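Subject: Re: [arms-users] right arm sags a little and then faults mid-pour
Date: 17th November
To: arms-users

On the Groststead bench you wrote:

> Has anyone else seen the right arm drop a little when it's holding
> something tilted, and then throw a tracking fault? Ours does it
> maybe once a morning. It catches itself, but by then the gripper is
> lower than it should be and we have to start over. We've swapped the
> power supply and it didn't help. Left arm is fine. We're on the stock
> wrist settings. Is this a known thing or did we get a lemon?

Oh boy, yes, we've seen it! I don't think you got a lemon, or if you did then we got one too. We had ours on and off from August until last week, and I'd put it down to everything under the sun before I got anywhere (cables, the curtain fan, me).

What we were running is the pouring task from the Mavorstead set, two arms, one bottle, one cup. The right arm picks up the bottle, brings it over, tips it, holds, tips it back. We run it dry, thank goodness. The fault always came in the hold. Never on the pick, never on the way over. The wrist would sit there at its angle for a few seconds, then sink, then the controller would notice it was in the wrong place and stop everything with the bottle still in the gripper.

I went back through the logs for 1,091 runs and pulled out 60 with the fault, which is more than I'd have guessed. Every one was the right arm. Then I spent a whole afternoon sure it was the gripper slipping, because the bottle did look lower in the videos. Nope. I put a strip of tape on it and the tape never moved against the fingers. The whole wrist was going down together.

So here's what it was for us. The payload number for the right wrist was set for an empty gripper. Somebody (fine, it was me) reset the config after an update and only put the left one back. With the wrong number the arm is always fighting a bit of weight it doesn't know it has, and in most poses it gets away with it. Tilted and reached out like that, it doesn't. The wrist joint warms up, the controller cuts the current limit back to protect it, and down she goes.

Check these before you go ordering parts:

- payload for each arm, with the thing you really lift, and read it back after a power cycle (mine looked saved and wasn't)
- the wrist temperature during the hold, not before it
- the bolts on the wrist plate. Ours were snug but Brurkanach told us theirs had backed out and gave almost the same fault

Also, please don't reach in and grab the bottle when it faults! I did that once. The lights were still on, I figured a stopped arm was a stopped arm, and then I cleared the fault with my other hand and it jumped back up to its target. It got my knuckle against the table. Nothing broken, but I said some words. Now we hit the e-stop first, every time, then take the object out, then clear.

This is the pose I mean, more or less where ours used to give up:
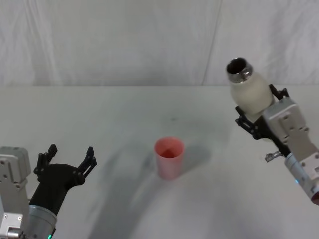 Right arm holding the bottle at a tilt, pink cup on the table, left gripper open.

Since fixing the payload we've had 8 days with no faults at all. I did drop the hold time too, so I can't swear which of the two did it, and I want to put the hold back where it was and see. Marchetti's driver has a setting to ramp down slowly when the limit kicks in, and I haven't tried it. If anybody has, does it play nice with two arms on one controller?

Could you post your payload numbers and a log from one bad morning? The joint current for the right wrist is the part I'd want to see.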